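Workshop Tips: Recording Small Hinged Boxes with a Hand-Held Gripper

Notes from the Lindholm bench, July

These tips cover one job: recording demonstrations of opening and closing small plastic boxes with a hand-held two-finger gripper, for training an arm to do the same. They come out of the Cellby study, in which we collected 1000 demonstrations and compared several ways of preparing the bench. Most of what improved the results was ordinary workshop practice. The learning code stayed the same throughout.

Bench surface

Use a plain table with a matte or satin finish. A high-gloss varnish gives a second image of the box under the first, and with a clear-bottomed box the two are hard to separate. Visible grain is fine and probably helps, as the position tracking needs some texture to hold on to. On a blank white board the track drifted within a few seconds. On bare wood it stayed put.

Wipe the surface with a dry microfiber cloth before each batch. Furniture polish leaves a film that lets a light box slide when the finger touches it, and the sliding then gets learned as part of the motion. If a table has been polished, go over it once with a little dish soap in warm water, then plain water, and let it dry overnight.

Do not tape the box down. We tried this with double-sided tape in the first week. The arm then learned to push far harder than it should, and carried loose boxes across the table.

Lighting

Frosted plastic is awkward. It takes its color from whatever is under it and shows glare along every edge and hinge. A single bare lamp overhead is the worst choice. Two lamps at the sides, each behind a sheet of baking parchment or a white shower curtain liner, give softer highlights. Keep parchment well clear of any bulb that gets warm.

Do not try to remove glare completely. Aslı Değirmenci ran one set under fully diffused light and a second set with the lamps moved between takes. The second set produced the better policy when tested in an ordinary kitchen, where the light comes from wherever it likes. Our rule now is to move one lamp by a hand's width after every 20 takes and write the change on the log sheet.

Daylight is acceptable before 10 in the morning at our north window. After that the change within one batch is too large to log usefully.

Choosing boxes

Buy boxes with a molded hinge along one full side and a lid that stays where it is left. Lids that spring back halfway make the end of a take hard to define. Remove price stickers with cooking oil and a fingernail, wash off the oil, and dry the hinge with a twist of paper towel. Oil in the hinge changes how the lid falls.

Throw out any box with a white stress line along the hinge. It will open differently by the end of the session, and the early and late takes will not match.

Holding the gripper

Start each take with the fingers wide open and the box between them in the camera view. If one finger hides the hinge at the start, the direction of the lid has to be guessed. Approach at a steady pace, with no pause just before contact. Pauses are copied faithfully, and a policy trained on hesitant takes may stop above the box and stay there.

For closing, bring a finger up on the outside of the lid and push it over in one arc, following the lid down to the latch. Pinching the lid by its edge works for a person, but it failed more often on the arm, as a small error in height misses the edge altogether.

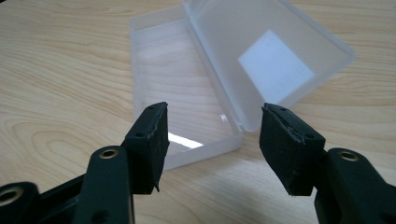
Vary where the box sits and which way the hinge runs. It is tempting to square the box to the table edge each time, and the result is a policy that can only close square boxes. We mark four loose zones in pencil outside the camera view, place the box by hand in one of them, and give it a part turn. The diagonal placements are slower to record and were worth more per take than any other kind.

Finger pads

Soft pads grip smooth plastic well but wear at the corners. Check them at the start of a session and again at the lunch break. A little roughness along the edges is acceptable. A loose flap should be trimmed flush with sharp nail scissors or glued back with a thin smear of contact cement, left to cure under a clamp. Keep glue off the gripping face, where a hard spot will slip.

Do not change one pad alone. Mismatched pads pull the box to one side as the fingers close. Replace both and record three practice takes, which are thrown away. Clean the pads with a damp cloth only. Rubbing alcohol dried ours out and left black crumbs on the bench.

Sorting the takes

Deirdre Ó Conaill sorted the full set by hand and marked 42 takes for removal. The reasons were dull: lid not fully latched, sleeve over the lens, box knocked before the start. Removing them gave a clear improvement in closing and made no difference we could measure in opening.

A failed first attempt followed by a clean second one should be kept. We had been deleting these. Once they were put back, the arm began to retry after a miss instead of carrying on with an empty motion.

Sort on the same day. The log sheet stops making sense very quickly, above all where it says things like "lamp as before."

Storage and small items

Keep the test boxes apart from the recording boxes, in a drawer with a lid or a cloth over it. Dust on clear plastic shows up strongly under side lamps. We use an old Prukeo cutlery tray with a dish towel folded on top. Boxes stored closed should be opened and shut by hand a few times before use – the hinge is stiff on the first movement.

Tie the gripper cable loosely to the forearm with a strip of soft cloth. Rubber bands tug on the wrist near the end of the reach, and the tug is visible in the recorded path.

Still open

The Lermont boxes, which have a snap tab at the front, are not covered by any of the above. Closing them needs a firm press at the tab after the lid is down, and the gripper we use does not record force. Pressing with both fingertips together looks promising, but the takes have not been sorted yet.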